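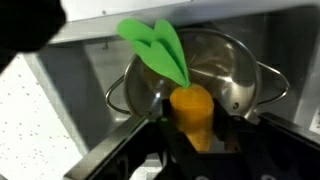 Opening - 2 minutes, no slides yet

Ask the room who has been told that carrots help you see in the dark. Wait for the hands. Then ask who has checked.

I'm not here to knock vegetables. I eat them. My problem is with the claims stuck on the front of the bag, and with how rarely anyone asks where they came from.

The carrot story

Low vitamin A does hurt your night vision. That part is solid. If you already get enough, another bowl of carrots won't do a thing for you after dark. The wartime tale about pilots gets repeated as if it settled the matter. It was a good story and it sold carrots. Pause here, people usually want to argue.

The Kivetti leaflet

Read the first line out loud, slowly: "Kids who play with vegetables eat more vegetables." Ask what "more" means. More than what? Measured when, and by whom? The leaflet gives 50 families and 3 weeks, and no comparison group. I wrote to Kivetti for the full report and got a second copy of the leaflet.

Maybe a pretend kitchen does help at dinner time. I'd like it to be true. I still want to see what was on the plates a year later.
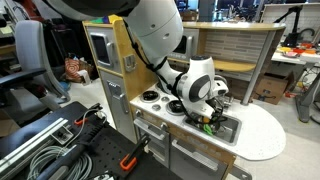 The Grelidel box scheme

Same trick, bigger number. 500 customers "felt healthier." They were paying customers, and they were asked by the firm that sells the boxes. Skip the chart if we're running late - it has no scale on it anyway.

Questions

Someone will bring up juicing. Keep it short: less fiber, easy to drink too much. Don't get pulled into detox.

Leave the handout by the door and remind them the mics are still on.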